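Opening up an old desktop tower: speaker notes
Repair evening, 4 Nov 2025
Speaker: Zulkifli Hutapea

Slot is 15 minutes plus questions. Leave the slides up while people come to the front.

Opening

Say who I am and how I got into this. I started at the Stindel reuse shop, sorting donated office machines, and moved over to the Unora workshop in January. Most of what comes through the door is towers like this one. Offices replace them all at once and they arrive on pallets.

Ask for hands: who has taken the side off a computer before? If it's most of the room, skip the part on screwdrivers.

Main point for the night is that you should look before you pull. A big tower has a lot in it, and the order you take parts out matters more than strength does.

Slide 2. Lay it down first

Power cord out. Hold the power button in for a few seconds. Then lay the tower on its side so the board faces up, and take off the panel. Working on an upright case means parts drop when the last screw comes out.

Give people a moment to get their bearings. Drives at one end, board across the middle, cards standing in their slots.
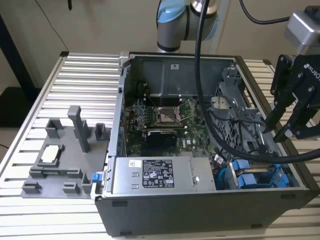
Tower on its side with the panel off. Blue drive caddies at the near right.

Mention the table. Ours has slats, and small screws go straight through gaps. At Flevholm they put a towel down. A baking tray works too.

Slide 3. Drives

Start with the drives. They're the part people care about, and the part we have to account for when a machine is donated. On a lot of these desktops the plastic you're meant to touch is a bright color — blue on this one. Look for the tabs before you reach for a tool.

Two cables to each drive, data and power. Pull on the plug, never on the wire. If a plug has a metal clip, press it in and the plug should slide off. Take a phone photo before unplugging anything.

Label the drive as soon as it's out. Masking tape is fine. We had a box of 135 unlabeled drives come over from Majimbun last winter and it took two of us 3 days to match them up.
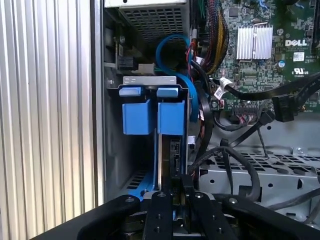 Slide 4. Cables

Go slowly here. This is where beginners get impatient.

The thick bundles come from the power supply. Follow one with your finger to where it ends before you unplug it. Cut cable ties with side cutters, pointing away from the board. No kitchen knives.

Fan wires are thin and the plugs are tiny. Wiggle them a little from side to side. If one of those wires tears out, the fan is scrap.
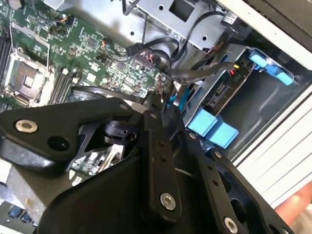 Long cables that cross the board get moved aside before any card comes out. Tuck them over the edge of the case and leave them there. If you're putting the machine back together later, write down which socket each one came from.

Slide 5. Board and socket

Memory next. Push the latches out at the ends and lift the stick straight up. Hold it by the edges.

Then the processor socket. The pins in an open one bend very easily, and a bent pin can finish the whole board. Don't touch them, don't blow on them, and keep loose screws well away. If you have a plastic cover, put it on.

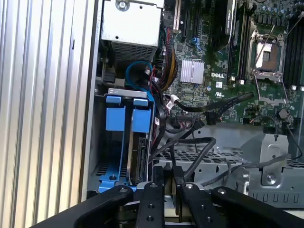
The power supply comes out whole. Never open it up, even if it has been unplugged for a week. Put it in the bin marked for power supplies and someone from the shop will deal with it.

Questions I usually get

Can I keep the memory? Yes, if it's your machine.
Is it worth fixing? Depends on the age. A new drive and a good clean will often do it.
Do I need a wrist strap? We have 2 at the front bench, use one.

Sign-up sheet for the next session is by the door. Tools go back in the gray drawers.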